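4.2 Fitting and changing bin liners

Applies to all Skisten open-top office bins, mesh and solid wall. For pedal bins, see section 4.4.

Before you start
Check the liner size code on the roll against the code on the base of the bin. A liner one size too small will split at the rim when the bin is lifted.

1. Tie off the old liner and lift it straight up. Do not drag it over the rim.
2. Wipe the inside of the bin with a dry cloth. If there has been a spill, wash the bin and let it dry before going further.
3. Open the new liner fully and lower it in, sealed end first.
4. Push the sealed end down to the base by hand.
5. Fold the open end outwards over the rim. Leave an overhang of 44 mm all the way round.
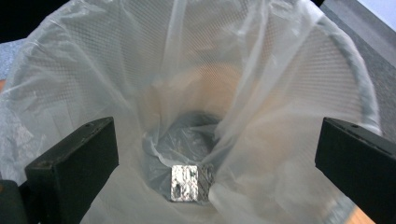
Fig. 4-2. Lined mesh bin, viewed from above.

6. If the liner slips, fit the Zudeo retaining band (sold separately) below the rim, over the overhang.

Note: Folds in the liner wall do not affect use. Air trapped between liner and wall will. On solid bins, lift one side of the overhang to let it out, then press it back.

CAUTION: Do not put hot ash, batteries or broken glass in a lined bin.

Spare liners come in rolls of 100. Keep them away from radiators and direct sunlight.

4.3 Cleaning the bin

Use warm water and washing-up liquid. Do not use bleach on coated mesh.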